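카르나메티 관사 관리 규정에 따르면, 거주자가 퇴거한 주방의 물품은 보존, 이관, 폐기 가운데 하나로 분류되어야 한다. 네 번째 항목은 없다. 드리스 압델아지즈 조사관은 이 규정을 십수 년째 적용해 왔으며, 2021년 11월 18일 오전에도 같은 서식을 들고 토트 여사의 관사에 들어섰다.

토트 여사는 토티크 측량국에서 퇴직한 뒤에도 관사에 남을 권리를 인정받은 마지막 거주자였다. 여사는 지난달 딸이 사는 프루바벤트로 옮겨 갔다. 출발 전에 제출된 신고서에는 물품 167점이 기재되어 있었고, 필체는 처음부터 끝까지 고르고 단정하였다. 다만 마지막 줄의 품명란에는 '그것'이라고만 적혀 있었다. 수량은 1, 위치는 주방, 비고란은 공란이었다.

조사관은 침실과 서재를 먼저 처리하였다. 정오가 지나 주방으로 옮겨 간 그는 대리석 조리대 앞에 서서 신고서를 넘겼다. 냄비류는 이관, 금이 간 접시는 폐기. 찬장 안의 유리병은 신고서의 기재 사항과 모두 일치하였다. 남은 것은 조리대 쪽의 물건들이었다.

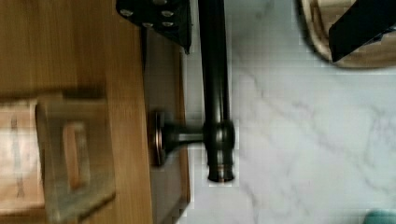
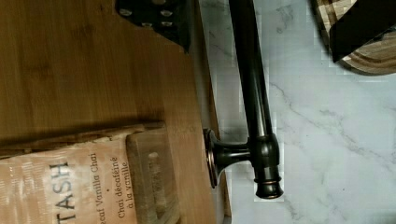

*짙은 청동색 봉과 타원형 홈이 난 나무 조각. 두 번째 사진의 도마 위에는 디카페인 바닐라 차이 봉지가 함께 놓여 있다.*

도마는 신고서 141번이었다. 봉은 건물 부속물로 간주되어 신고 대상에서 제외되었다. 차 봉지는 식료품에 해당하므로 규정상 폐기하여야 했다. 조사관은 봉지를 들어 프랑스어로 적힌 품명을 소리 내어 읽고는, 서식에 옮겨 적지 않은 채 도로 내려놓았다.

나무 조각은 어느 항목에도 해당하지 않았다. 그는 조각을 집어 홈에 손가락을 대 보았다. 서랍에 맞추어 보았으나 크기가 달랐고, 창틀에도 맞지 않았다. 부속품 편람에는 목제 부품 500종이 수록되어 있었으나 그는 일치하는 것을 찾지 못하였다.

오후 두 시에 그는 규정 제2조에 따라 퇴거자에게 전화로 소명을 요청하였다.

"품명이 '그것'으로 기재된 물품에 관하여 확인을 요청드립니다."

"아, 그거요." 토트 여사가 말하였다. "아직 거기 있던가요?"

"용도를 말씀해 주시기 바랍니다."

"남편이 만든 겁니다. 무엇을 만들던 중이었는지는 저도 모릅니다. 물어보면 다 되면 알게 된다고 했고, 그해 12월에 세상을 떠났지요. 저는 차를 마실 때마다 그걸 옆에 두었습니다. 옆에 두고 물이 끓기를 기다렸어요."

조사관은 '용도'란에 펜을 댔다가 떼었다. 수화기 너머에서 아이가 무어라 외쳤고, 여사가 잠시 자리를 비웠다가 돌아왔다.

"분류를 하셔야 하지요?"

"그렇습니다. 보존, 이관, 폐기 중 하나여야 합니다."

"그럼 알아서 해 주세요. 규정대로 하시면 됩니다."

통화는 그것으로 종료되었다. 조사관은 외투를 벗어 의자에 걸고 규정집을 처음부터 다시 읽었다. 부칙의 끝부분에 미완성 물품은 완성될 때까지 제작자 또는 그 가족의 관리하에 둔다는 조항이 있었다. 측량 기구를 관사에서 손수 제작하던 시절의 조항으로, 폐지된 기록은 없었다.

그는 비고란에 '제작 중'이라고 기재하고 서명하였다. 그런 다음 나무 조각을 종이에 싸서 프루바벤트행 상자에 넣었다. 차 봉지도 같은 상자에 넣었는데, 이에 관하여는 서식에 아무런 기록이 남아 있지 않다.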